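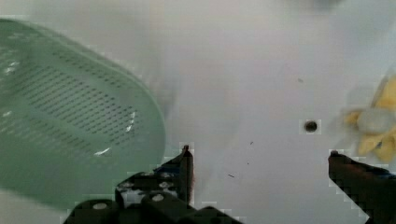
시연 데이터를 많이 모으는 것과 고르게 모으는 것 가운데 어느 쪽을 먼저 따져야 하는가?
고르게 모으는 쪽이다. 물체의 초기 위치와 접근 방향이 한쪽에 몰린 상태에서 시연 횟수만 늘리면 정책은 그 좁은 영역 밖에서 쉽게 실패하므로, 본 연구에서는 수집 횟수를 정하기에 앞서 초기 조건의 분포를 먼저 설계하였다.

그림 3. 손목 카메라로 기록한 수집 화면. 흰색 작업면 위에 연녹색 타공 바구니와 노란색 물체가 있으며, 그리퍼의 두 손가락은 벌어진 상태이다.

3. 시연 데이터의 수집

3.1 작업 정의와 초기 조건

본 절에서는 용기 담기 작업에 대한 원격 조작 시연의 수집 절차를 기술한다. 작업은 작업면에 놓인 대상 물체를 파지하여 용기 안으로 옮기고 그리퍼를 용기 밖으로 물리는 것까지로 정의한다. 용기의 위치는 시연마다 고정하지 않았으며, 용기가 손목 카메라 시야의 한쪽 가장자리에 걸쳐 일부만 보이는 배치도 의도적으로 포함하였다. 그림 3에서도 바구니는 왼쪽 경계에서, 노란색 물체는 오른쪽 경계에서 각각 일부가 잘려 있다. 선행 실험에서 용기 전체가 보이는 시연만으로 학습한 정책은 용기의 테두리만 관측될 때 이동 방향을 정하지 못하고 제자리에서 진동하는 경향을 보였다.

초기 조건은 작업면을 격자로 나누어 생성하였다. 격자는 144개의 칸으로 이루어지며, 이 가운데 로봇 팔의 도달 범위와 충돌 여유를 만족하는 110개 칸을 물체의 시작 위치로 사용하였다. 나머지 칸은 팔의 관절 한계에 가깝거나 작업면 가장자리에 지나치게 인접하여 제외하였다. 각 시연의 시작 칸과 용기 위치의 조합은 수집 프로그램 Trisska가 무작위로 제시하고, 조작자는 제시된 배치를 재현한 뒤 기록을 시작한다. 조작자가 배치를 스스로 선택하도록 한 초기 방식에서는 시작 위치가 작업면 중앙에 집중되었으며, 이 방식으로 얻은 기록은 학습에 사용하지 않았다.

3.2 관측의 구성

관측은 손목 카메라 영상, 관절 각도, 그리퍼 개폐량으로 구성된다. 손목 카메라는 그리퍼의 손가락이 항상 시야 하단에 들어오도록 고정하였다. 손가락 끝과 물체 사이의 상대 위치가 영상에 직접 나타나므로, 카메라와 로봇 사이의 정밀한 외부 보정 없이도 파지 직전의 미세 조정을 학습할 수 있다. 다만 그리퍼 구조물이 용기의 일부를 가리는 문제가 따른다. 그림 3의 경우 바구니 테두리의 아래쪽이 그리퍼 부품 뒤에 가려져 있다. 가려진 영역을 별도로 복원하거나 마스크로 제거하지 않고, 원래의 영상을 그대로 정책의 입력으로 사용하였다.

반사광 또한 검토 대상이었다. 플라스틱 용기의 테두리와 안쪽 벽에는 밝은 반사점이 생기기 쉬우며, 그 위치는 카메라 자세에 따라 달라진다. Vasilică Barbu는 예비 분석에서 색상 임계값에 기반한 용기 검출이 이러한 반사점에서 불안정해짐을 보고하였다. 이에 본 연구에서는 용기의 위치를 별도의 검출기로 추정하지 않고, 영상 인코더가 제어 목적 함수 아래에서 함께 학습되도록 하였다. 작업면의 작은 구멍이나 어두운 점 역시 영상에서 지우지 않았다. 이러한 요소가 위치 단서로 잘못 이용될 가능성은 학습 단계에서 무작위 자르기와 밝기 변환을 적용하여 낮추고자 하였다.

3.3 조작자와 수집 절차

시연은 Paula Nistor, Ayantu Bogale, Grigore Pană가 나누어 수행하였다. 세 조작자는 본 수집에 앞서 동일한 연습 과정을 이수하였으며, 연습 중의 기록은 데이터 집합에서 제외하였다. 한 회차는 22개의 시연으로 구성하고, 회차가 끝날 때마다 조작자를 교대하였다. 교대 간격을 더 길게 둔 예비 수집에서는 회차 후반으로 갈수록 접근 궤적이 짧고 급해지는 현상이 관찰되었다.

조작자에게는 파지 전에 그리퍼를 충분히 벌린 상태로 접근할 것을 지시하였다. 접근 경로 자체는 규정하지 않았다. 같은 배치에서도 조작자에 따라 용기 쪽에서 돌아 들어가거나 물체 위에서 곧바로 내려가는 차이가 있었고, 이러한 다양성은 다봉 분포를 표현할 수 있는 정책을 전제로 그대로 유지하였다. 반면 접근 도중 2초 이상 정지한 시연은 재수집 대상으로 분류하였다. 정지 구간이 많이 포함되면 정책이 현재 자세를 유지하는 행동을 과도하게 학습하기 때문이다.

파지에 실패한 뒤 다시 시도하여 성공한 시연은 삭제하지 않고 복구 시연으로 표시하였다. 물체가 작업면 밖으로 벗어난 경우와 용기가 크게 밀려난 경우에는 기록을 중단하고 동일한 배치로 다시 시작하였다. 중단된 기록은 원본 저장소에 보존하되 학습용 목록에는 포함하지 않았다.

3.4 검수와 표기

모든 기록은 수집에 참여하지 않은 Harvey Lavoie가 검수하였다. 검수 항목은 영상과 관절 신호의 시간 정렬, 프레임 누락 여부, 작업 종료 조건의 충족 여부이다. 시간 정렬은 그리퍼 개폐량의 변화 시점과 영상에서 손가락이 움직이기 시작하는 시점을 대조하여 확인하였다. 종료 조건의 판정이 모호한 기록은 수행한 조작자에게 되돌려 확인을 거쳤고, 확인 후에도 판정이 일치하지 않으면 제외하였다.

검수를 통과한 기록에는 시작 칸, 용기 위치, 조작자 식별 기호, 복구 여부를 부가 정보로 기재하였다. 조작자 식별 기호는 분석에만 사용하며 정책의 입력으로는 제공하지 않는다. 학습용과 평가용의 분할은 개별 시연이 아니라 시작 칸을 단위로 하였다. 시연 단위로 분할하면 거의 동일한 배치가 양쪽에 포함되어 일반화 성능이 과대평가될 수 있다. 분할 목록은 2025년 5월에 확정하였고, 이후의 모든 실험에 동일하게 적용하였다. 학습 데이터의 양에 따른 성공률의 변화는 4절에서 다룬다.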